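Pintar el piso de blanco: apuntes después de la segunda mano

3 jul 2021

Llevábamos desde febrero diciendo que había que pintar el salón y por fin lo hemos hecho. El color anterior era un amarillo que ya estaba cuando alquilamos y que con la lámpara encendida tiraba a mostaza. Elegimos blanco porque el piso da a un patio interior y necesitamos toda la luz posible.

Elegir el blanco nos llevó más tiempo que pintar. En la tienda tenían una carta con 30 tonos y allí, bajo los fluorescentes, casi todos parecían el mismo. Hanane me recomendó llevarme muestras y pintar cartulinas grandes para irlas moviendo por la pared. Le hice caso a medias: compré tres botes pequeños y pinté directamente sobre el amarillo. Fue un error. Al lado del amarillo cualquier blanco parece azul, y estuve dos días convencida de que todos eran demasiado fríos.

Al final nos quedamos con uno roto, con un punto de gris. Por la mañana es blanco sin más. A media tarde se apaga bastante, sobre todo en la pared de la ventana, que nunca recibe luz directa.

En total gastamos 130 euros, contando la pintura, dos rodillos, la cinta y el plástico para el suelo. Faisal nos prestó la escalera y el cubo con rejilla. La cinta barata no compensa: en el marco de la puerta arrancó un trozo de esmalte y ahora tengo que repararlo. La otra, la que sobró de cuando pintamos el baño, salió limpia.

Sobre la técnica tengo poco que contar. Primero los recortes con brocha, luego el rodillo, siempre desde la ventana hacia dentro. Entre mano y mano dejamos pasar la noche, aunque el bote decía cuatro horas. El techo lo pintó Faisal, que es más alto y no se queja del cuello.

Lo que no había pensado es que en una superficie clara y lisa las sombras se notan mucho más. En el amarillo se perdían. Ahora veo la de la lámpara y la de la estantería, y también la mía cuando paso por delante. Me he acostumbrado a fijarme en eso en todas partes.
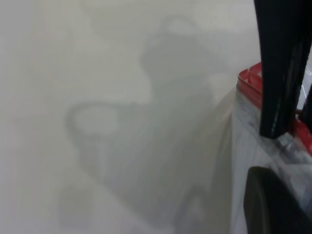
Sombra de bordes difusos sobre una mesa blanca.

También se notan los defectos del yeso. Hay una zona junto al enchufe donde lijé mal y, con la lámpara de pie encendida — solo con esa, con la del techo no se ve —, aparece una ondulación larga. He movido la lámpara al otro rincón y de momento se queda así.

Falta el pasillo. Ha sobrado medio bote y no sé si llegará para dos manos. Tahira dice que ahí pondría un verde, pero el pasillo no tiene ventana y prefiero seguir con el mismo blanco. Antes tengo que vaciar el armario de los abrigos y devolver la escalera, que Faisal la necesita.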